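The Invoice That Looked Right

The email reached Fenna Peeters on a Tuesday morning, between a delivery note and a question about holiday pay. It came from a supplier she had dealt with for years, it carried the usual logo and the usual reference number, and it asked for one thing – future payments should go to a new bank account.

Peeters does the books for Murnier, a company that fits commercial kitchens. She changed the account details and paid the next three invoices on time. In February the real supplier called to ask why it hadn't been paid since before the holidays.

Police call this invoice redirection fraud. Someone gets into a mailbox, reads the traffic for a few weeks, and waits for a payment worth stealing. The message that finally goes out is often a reply in an existing thread, which makes it hard to spot.

In the Murnier case the mailbox belonged to a sales clerk at the supplier, Smits. He had typed his password into a fake login page months earlier and had forgotten about it. A rule had been set up in his account that moved any message containing the word "payment" to a folder he never opened.

Bram Wuyts, a detective who worked on the file, says the money left the receiving account within 42 minutes of the first transfer. It went on to 4 other accounts, opened in the names of students and people out of work. One of them told investigators he had been offered 1000 euros for the use of his bank card.

"He thought it was a tax thing," Wuyts says. "He didn't ask many questions."

The account holders are usually the ones who end up in court. They have names and addresses, and the people who recruited them mostly used chat apps and nicknames. Imad Jaber, a defense lawyer who has represented several of them, says his clients often face repayment claims far larger than anything they received.

Murnier got back part of the second payment and most of the third. The first is gone. Its insurer turned down the claim on the grounds that the transfers had been approved by an employee, and the two sides are still arguing over the wording of the policy.

Peeters kept her job. Any change of account at Murnier now needs a phone call to a number already on file, and a second signature. She makes the calls herself, usually before lunch. Some suppliers find it annoying – one asked her if she thought he was a crook.
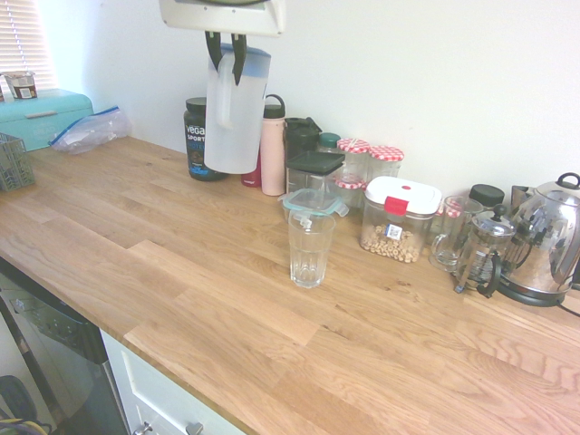 What should a company do first when it finds out it has paid a fraudulent account?

Call the bank right away and ask for the payment to be recalled, then report the fraud to the police and keep every email connected to it.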